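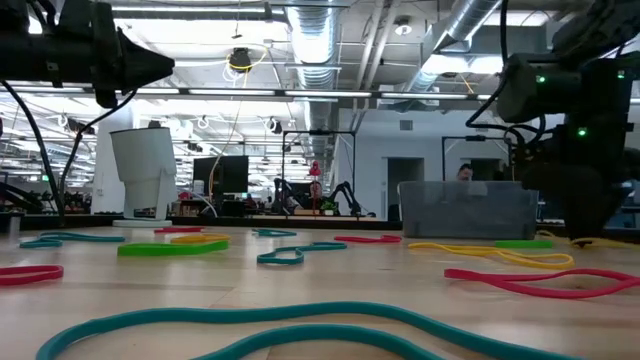
Resistance bands on the table, red, yellow, green and teal

Ticket 718 - Rear hub slipping under load
Product: Metness Tirnivon rear hub, disc, 12-speed
Opened by: Macario Jaramillo
Status: Waiting on customer

Customer report
Freehub skips when I stand up on steep climbs. It feels like a chain jump but the chain stays on the cog. Wheel has over 4000 miles on it. Started in December after a few wet rides. I have already put on a new chain and cassette and it still does it. Indexing is fine on the stand. Tires are tubeless, no other work done to the wheel.

Support, first reply
Please check the following and write back with what you find:
Thru-axle torque. It should be 15 Nm.
Side play at the cassette with the wheel out of the bike.
Pawl sound when you spin the freehub body backward by hand. Listen for a dull or uneven click.
Please also tell us what grease was last used inside the freehub.

Customer
Axle was a little under, now set to 15. Still skips. No side play I can feel. The click is uneven, one part of the turn is almost silent. Grease was Tagle bearing grease, the thick green one. I packed it pretty full.

Support
Thick grease can keep the pawls from springing out all the way, more so in cold weather. Pull the freehub body straight off, clean the pawls, springs and drive ring with degreaser, and let everything dry. Look at the pawl tips for rounding. Put back a thin film of Fimilex light freehub grease on the pawls and ring only. Do not pack the spring pockets.

Customer
Done. Two pawls were stuck down in old grease. Tips look square to me. One spring is bent at the end. Click is even now on the stand. Rode 20 minutes on flat road with no skip, have not tried the climb yet.

Support
Please do not climb hard on it with the bent spring. We are sending a spring set, no charge. Replace all of them, not just the bent one - old and new springs do not push the same. After the climb test let us know if it skips at all. If it does, we will need the wheel back to check the drive ring.

Customer
OK, will fit them when they get here. Is the end cap seal part of the set? Mine has a small nick in it.

Support
It was not, but we added one to the shipment.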